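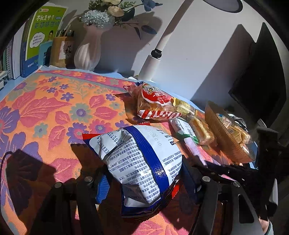

Adjoa Gyamfi wrote under the October entry that a desk is no place to keep food, that crumbs will find their way into every drawer, and that the only proper answer is a cupboard with a door that closes. She asked whether the writer had considered giving up snacks at the desk altogether.

The comment is appreciated and deserves a full reply. It has been considered. The arrangement was suspended for three weeks over the winter, during which all packaged food was kept in the kitchen. The result was a large number of trips to the kitchen, and more was eaten standing at the counter than had ever been eaten sitting down. The desk supply was therefore restored, subject to certain rules, and the present entry sets those rules out for the benefit of readers who have asked about them since the autumn.

The first matter is the tablecloth. The desk itself has a pale blue surface, which was chosen when the room was repainted and which shows every ring left by a cup. The cloth over it is bright orange, with large pink leaves and purple flowers, and it has a border of pink and purple flowers along the back. Several visitors have expressed the view that it is too loud for a room in which work is done. That view is respected. However, a patterned cloth conceals small marks between washings, and it can be lifted by its corners and shaken out of the window at the end of the day. A plain desk must be wiped, and in this household a task that requires a damp cloth is usually put off until the following morning.

The cloth does not reach all the way to the wall, and a strip of the desk remains uncovered at the back. This has been left as it is. A larger cloth was tried and hung over the front edge, where it caught on the arms of the chair and on one occasion brought a full pencil cup down with it.

The second matter is the sorting of the snacks themselves. Delali Wumbei recommended a divided tray, and one was purchased from Plustwood in October at a moderate price. It was a well-made tray. The difficulty was that packaged snacks do not come in the sizes for which trays are divided. A large bag with air in it fills two compartments and then leans over into the third. A bread roll in its wrapper is longer than any compartment provided. The tray has since been moved to the hall, where it holds keys, stamps and batteries in a satisfactory manner.

The present method is to empty the week's supply directly onto the cloth every Thursday evening and sort it there by hand. Everything is laid out together: the big white-and-blue bag, the bread roll, the packet of golden pastry cakes, and the smaller items in their yellow or green wrappers. Laying the packages out flat takes very little time, and it prevents the purchase of a second packet of something that is already in the house. Before this practice was adopted, two identical packets of sesame biscuits were discovered behind the dictionary, both well past the date at which they should have been eaten.

The order of eating is decided by the nature of the food. Bread goes first. A wrapped roll will keep for some days, but it is better early in the week, and it is substantial enough to stand in for breakfast when a morning begins badly. The pastry cakes come next. They are the item most likely to be damaged by a heavy book or a careless elbow, and they should be placed toward the back of the desk until they are wanted. Small sealed packages may wait until the end of the week, or may be put in a coat pocket before a journey.

Large bags present a separate problem — they are the only item in the assortment that cannot reasonably be finished in one sitting by one person. A bag that has been opened is to be folded down from the top, pressed to let out the extra air, and fastened with a clip. Rubber bands have been tried and are not recommended, as they crush whatever is near the top. Once fastened, the bag goes to the kitchen and does not return to the desk. On this point the writer and Adjoa Gyamfi are in agreement.

Some attention should also be given to reading the packages. Much of what is eaten here is bought from a shop on Rutherford Street that carries imported goods, and a good share of the labels are in Chinese. The writer reads the language slowly and with the help of a dictionary, which has turned the Thursday sorting into a modest weekly lesson. The ingredient panel is an excellent place to begin, as the same words for flour, sugar, salt and oil appear again and again. The type is small and dense, and a bag that has been squeezed in the shopping will have a crease through the very line one wishes to read. It helps to flatten the bag gently with both palms before starting. Senyo Fiadzo has kindly offered to check the resulting word list, which stood at 773 entries when it was last copied out. A fair number of these are the names of flavorings and are unlikely to be of use in conversation.

The third matter is the limit. Without a limit the desk becomes a pantry. The rule adopted here is that the supply must fit on the cloth in a single layer, with room left over for a notebook and a cup. If it does not fit, the surplus is given away. Zinash Shiferaw, who lives across the landing, has received most of the surplus this year, and has returned the favor with a jar of roasted barley that was very much better than anything handed over to her.

Crumbs, to return to the original objection, have not been eliminated. The drawers were emptied and inspected before this entry was written, and a small quantity was found in the upper one, along with a bus ticket and the missing cap of a fountain pen. The lower drawer was clean. It is conceded that a cupboard with a door would have produced a better result. There is no wall in the room that would take such a cupboard without the removal of the bookcase, and the bookcase will be staying.

Readers have also asked where the cloth was obtained. It came from a market stall in Nekholm several summers ago and carries no label, so no further guidance can be given. It has been machine washed on a cool setting many times, and the orange has held its color well. It should be dried flat or over a rail. Ironing is optional, and in this house it is seldom done.

The next entry will deal with the bookcase, including the question of the double-stacked shelf, on which several comments are still awaiting a reply.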